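Chae-won Kong would like it known that she did read the script for Timholm before she signed on. She read it twice. She has also heard the theory, popular with people who saw the movie, that she must have been handed the wrong one.

"I get that a lot," she says. "Strangers come up to me at the airport and ask if I needed the money. I tell them yes, and then we take a picture."

Timholm was supposed to be the beginning of a long fantasy series. It was the end of one instead, and Kong, who played a sea witch with 40 lines and a very heavy hat, spent the next couple of years turning down anything with a prophecy in it. So it came as a surprise when she was announced as the lead in Emalberg, a fantasy drama that opens 19th May and has, by her own count, 2 prophecies.

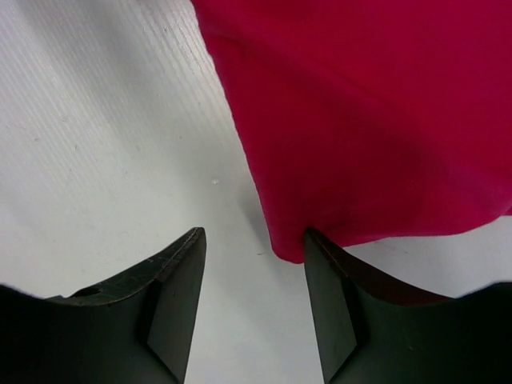 She blames the director. Si-woo Jin made his name with Corkcombe, a small, gloomy comedy set in a ferry office, and had never shot so much as a sword when he called her.

"He said he hated fantasy," Kong says. "I said I did too. We had a lovely lunch."

Jin, reached by phone in the editing room, remembers it a little differently. "I said I hated bad fantasy. She named one, and it was hers, and after that I couldn't really hire anybody else."

In Emalberg, Kong plays Lungu, a tax collector sent to a mountain kingdom that hasn't paid in 20 years. There is a dragon, but it mostly comes up in the paperwork. The studio asked for more of it. Jin gave them nine seconds, and he sounds as if he still regrets about six of those.

The shoot was long and, by most reports, cheerful. Kong learned to ride a horse and then found out that Lungu walks everywhere. She asked for a riding scene. Jin wrote her one where the horse refuses to move.

"I'm proud of that scene," she says. "The horse got a better review at the test screening than I did, but I was close."

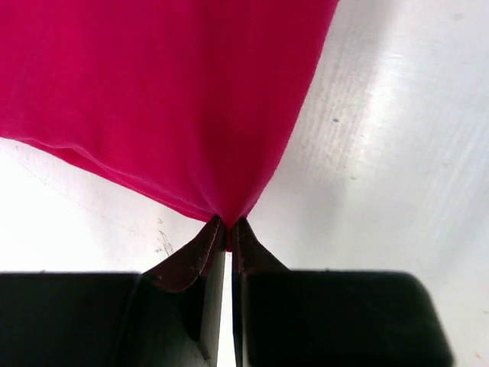

So would she come back for a sequel?

"Ask me in June," Kong says, when the opening numbers will be in and everybody will be either very friendly or hard to reach. Her contract has an option for a second movie, and Jin has an outline he describes as "a page, with a lot of white on it." She hasn't seen it. She has asked only that there be no hat.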